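Washer drum stops at the start of final spin, code clears on restart
Posted in November by Danilo Yap

I have a front loader, a Wundska, in the laundry room of a two-unit house in Padilla. It fills, washes and drains. When the final spin should start, the drum turns slowly for a while, rocks back and forth, and then gives up. The display shows an unbalanced load code. If I turn the machine off and on and select spin only, it sometimes completes.

It happens most with towels and with a single heavy item such as a bathrobe. Mixed loads of shirts are usually fine. The pump filter is clean and the drain hose has no kinks. The counter in the service menu reads 3,441 cycles. Are the shock absorbers worn, or is this normal behavior for this type of machine?

Orestis Giannakopoulos
Both are possible. Check the load before you buy parts.

A front loader measures imbalance at low speed before it commits to the full spin. The controller watches how much the motor speed varies during each turn. If the variation is over the limit, it drops the speed, tumbles to redistribute, and tries again. After a set number of attempts it stops. One bathrobe cannot balance itself, so add 2 or 3 towels of similar weight and repeat the cycle.
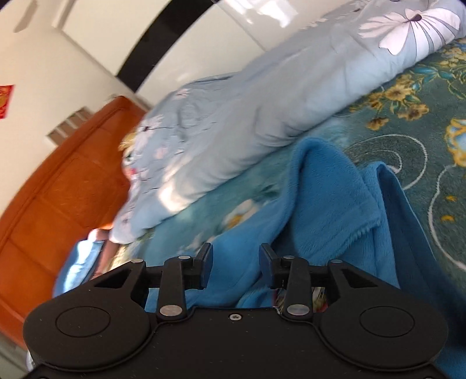
If a balanced load fails too, unplug the machine and push the empty drum down by hand, then release it. It should come up and settle almost at once. If it keeps bouncing, the dampers are worn. Replace them as a pair. Also put a level on the top panel, front to back and side to side, and tighten the lock nuts on the feet after adjusting. A foot that carries no weight will give the same code as a bad damper.

The spin-only trick works because the restart resets the attempt count - it does not fix anything.

destent
Mine did this and it was the floor. Put it on concrete.

Danilo Yap
The drum bounced several times when I pushed it down, and the left rear foot was loose. I leveled it and the shirts and towels together now spin at the full speed. A bathrobe alone still fails. I have ordered a pair of dampers from Dilley and will leave the spin speed low until they are in.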